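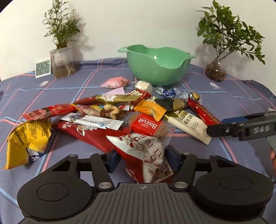 Our department is comparing two finger pad arrangements for a pair of hand-held grippers, and I should be grateful for advice from members who have carried out a comparison of this kind. The task is the sorting of packaged snacks from a loose pile into a bowl, with one operator holding a gripper in each hand. The pads at present have blue inner faces, and the item which gives us the most difficulty is the white plastic bag with the red and brown printing, between the finger pads of the nearer gripper. The bag has a crinkled bottom edge and very little stiffness, and the pads tend to close on the film without taking hold of the contents. The long bar wrappers give far less trouble, and the small foil-wrapped sweets lie between the two.

We have completed 56 attempts with the existing pads and intend to repeat the series with a softer set supplied by Plavska. Each attempt is recorded as a success if the item is lifted, carried to the bowl and released without being dropped. Before we proceed, I wish to settle three matters. The first is whether 56 attempts are sufficient to support a purchasing decision. The second is whether the pile should be rebuilt in the same order before every attempt or simply mixed by hand. The third concerns the cameras mounted on the grippers. The plaid tablecloth was chosen because the items will later be handled on patterned surfaces, but a colleague has suggested that the first comparison be made on a plain cloth.

The results will be used to choose pads for a fixed arm at our Brestatard site. The arm has its own controller, and its closing force can be set. The hand-held units have no such setting, and the force is whatever the operator applies.

Any guidance on the form of the record sheet would also be welcome.

Lesia Fedoruk
Krawczyk, handling trials

Barbara Michalski

I was responsible for a similar comparison at Cleledar and can offer the following.

On the number of attempts, the total matters less than the way it is divided. If the 56 attempts were spread across every item in the pile, you will have only a handful for the soft bag, and no conclusion can be drawn about that item. I would recommend that you select a small number of items which represent the different kinds of packaging and make 40 attempts on each with each set of pads. A soft bag, a long bar wrapper, a foil-wrapped sweet and a rigid or semi-rigid packet would make a sensible selection. The remaining items may stay in the pile as obstacles, but their results should be entered separately.

On the pile, I would advise against mixing by hand if the purpose is to compare pads. People mix a pile differently when they are tired. We prepared a set of printed layouts and rebuilt the pile from these, using each layout once with the old pads and once with the new. The order was alternated so that neither set of pads always went first. Rebuilding is slow work. It did, however, show us that one set of pads failed chiefly when the item lay beneath another, and we should not have discovered this from a mixed pile.

The packets themselves should be replaced at regular intervals. Plastic film creases with handling, and a creased packet is usually easier to grip than a fresh one. We replaced ours after nine lifts. Whatever figure you adopt, it should be the same for both series.

On the tablecloth, I agree with your colleague. Conduct the pad comparison on a plain matt cloth and treat the pattern as a separate trial. The operator works by eye and is unlikely to be affected, but if the recordings are to be used for any automatic detection of the items, you will otherwise be unable to say whether a fault lies with the pads or with the recognition.

Our record sheet had columns for the layout, the item, the pads, the operator's initials, the outcome and the manner of failure. The last of these was the most useful. We allowed four entries only: missed, slipped on closing, dropped in transit, and not released. Free remarks were written on the reverse.

Cristóbal Durán

Soft pads are better for bags. We changed ours last January and have not gone back. Please note that they collect dust and must be wiped, or the grip falls off considerably. I cannot comment on the Plavska product.

Jussara Bezerra

I support most of what Ms Michalski has written but would raise one point which has not been addressed, namely the transfer of the results to the fixed arm.

With a hand-held gripper the operator corrects continuously. If a bag begins to slip, the hand closes further or tilts the tool, frequently without the operator being aware of it. A fixed arm running a set programme will do neither. It is therefore quite possible for two sets of pads to give equal results in the hand and markedly different results on the arm. In our own work the hand-held series was used to discard unsuitable pads, and the final choice was made only after 200 cycles on the arm at a constant closing force.

I would also suggest that at least two operators take part and that their results be kept apart. If one operator does well with the firm pads and the other does not, the difference probably lies in technique.

With regard to the use of two grippers, please decide in advance whether the second may be used to steady an item. If it may on some attempts and not on others, the figures cannot be compared. Our instruction to operators stated that the second gripper must remain clear of the pile until the first had released its item. Attempts with both grippers were run afterwards under a separate heading.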